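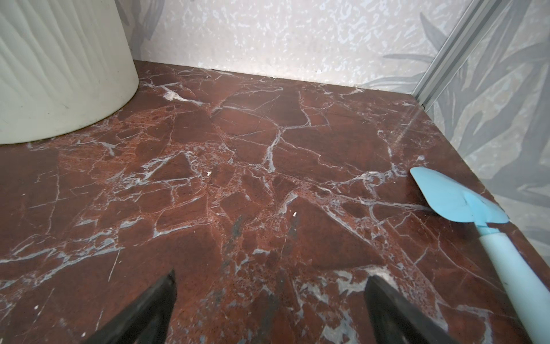 Ticket 616: Florano cell, right arm stops during open day demo
Status: Resolved
Opened by: Nerea Cantero
Assigned to: Trí Âu
Site: Figueroa open day, main hall

We use cookies to remember your login and ticket filters. Accept | Settings

Problem as reported (Nerea)
The cell is set up for the table clearing demo. Both arms home fine and the lights on the wrists are green. When the right arm starts a reach toward the back corner on its side, it stops and Fonon shows "joint limit, wrist, code 354". The left arm keeps running. I cleared the error and got it again on the next cycle. First visitors come in at 10 and we have 170 signed up, so I need at least one arm I can trust by then.

Reply, Trí Âu, 8:05 a.m.
Please don't raise the joint limit. Send me the log from the last run and tell me if the wrist camera cable has slack when the arm is stretched out. Did anything get changed after transport?

Reply, Nerea, 8:20 a.m.
Log attached. Carmela Bermúdez put the camera back on the right wrist last night. The cable looks long enough to me but the loop hangs low. 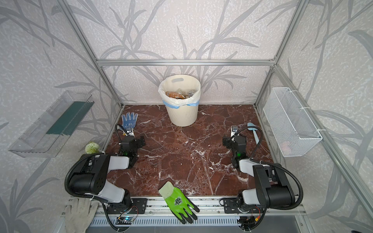

Both arms over the table, right cable loop across the blue tool.

Reply, Trí Âu, 8:31 a.m.
Thanks. The log shows the wrist holding an offset of two degrees before the first move. That would put the back corner out of range. I think the wrist was turned by hand when the camera went on and the zero was never saved again. The cable is a second thing to fix, but it did not cause the stop.

Steps
1. Stop the demo program and clear the 354 error.
2. Take everything off the right half of the table.
3. Line up the marks on the right wrist by hand, then save zero in Fonon under Arm > Right > Calibrate.
4. Shorten the camera loop and tie it to the arm. Leave enough slack for a full wrist turn.
5. Run the empty table cycle at half speed.
6. Put the bottles, boxes and gloves back out, with a fresh bag in the wastebasket, and run the full demo. 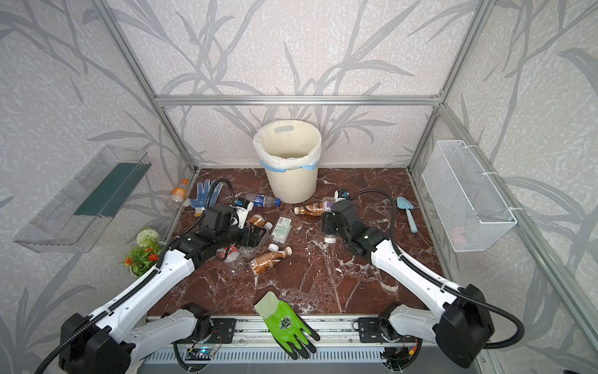 Result
Zero saved at 9:10 a.m. Empty cycle ran clean. Full cycle ran with no stop on either arm. Isauro Aguirre asked us to stay at half speed while visitors are at the rail, so the speed setting was left there.

Open item
Cellau packing sheet has no line for checking zero after camera work. Covadonga Arrieta will add it before the December visit.

3 comments | 0 shares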